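About Us | Climeo Wash & Fold

Print this page | E-mail this page

Filed under: Our Story, Laundry, Folding

Hi, and welcome! I'm the owner of Climeo, a wash-and-fold shop in Amham, and I've been asked so many times how I ended up folding other people's clothes for a living that I figured I'd better write it down.

I started out at a big hotel laundry called Menzies, where everything was white and flat and came in stacks of 100. Sheets, towels, pillowcases, more sheets. I got fast, but I was bored silly. What I liked was the odd basket of guest clothes that came down now and then — somebody's favorite sweater, kids' pajamas, a shirt with a collar that wouldn't behave. When the old Cinura shoe store came up for rent one February, I took it. It's 1,936 square feet, and my sister still tells everyone it's 2,000.

We do the washing and drying you'd expect, plus hand folding, which is the part people write to us about. Everything gets sorted by household first and never mixed with anyone else's load. Tell us if you're fussy about scent (I am!) and we'll use the plain detergent. If you want things hung instead of folded, put a note in the bag and we'll hang them.

Now, folding. I have opinions. T-shirts go face down, sleeves in, then thirds, so the front shows when you open the drawer. Jeans get folded along the seam. Socks are paired and turned over once at the cuff, never balled up, because balling wrecks the elastic and I will go to my grave saying so. We still don't have a good answer for fitted sheets, but ours will at least lie flat on a shelf.

Dark clothes get a table to themselves and good light. Black on black is hard on the eyes, and it's easy to fold a thing with the inside facing out if you rush. I look for the lining or the waistband first, get that edge straight, and the rest of it usually follows. Shorts are sneaky that way — they look simple until you've got one leg tucked under the other and a pocket poking out.

Black clothes on the wooden table, with a paler edge showing along the left:

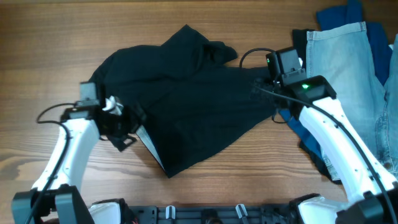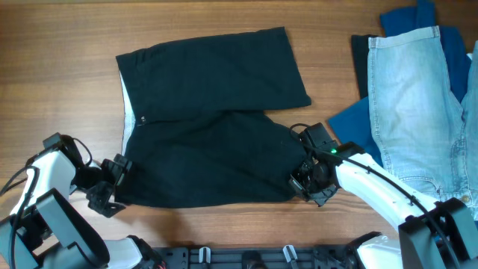
Once a load is folded it gets stacked with the heavy things on the bottom, wrapped in brown paper and tied with string. I know a plastic bag would be quicker! But paper keeps the stack square on the ride home, and we're glad to take it back and use it again if it's still in good shape.

We have 83 regular households now, and new ones are always welcome. Drop-off starts at 7 a.m., and bags that come in before 10 are ready by supper. Come on in, the bell on the door sticks, so give it a good push.

Contact Climeo | Copyright Climeo Wash & Fold, Amham. All rights reserved. | Back to top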